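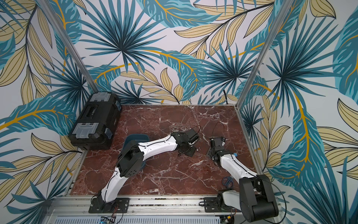

# Nedside Receptions - guest list data

Search this site... Go

Welcome, and thank you for stopping by! The set gathers 1570 invitations to consular receptions and welcome evenings hosted at Nedside, typed up from the paper cards by Heledd Lougher and Agathe Brunet - a long job, done with great patience.

One row per card, 41 columns. Guest names are left out. The May file still has a few doubled rows, sorry!

Contact: Gaëtan Riviere | © Nedside | Back to top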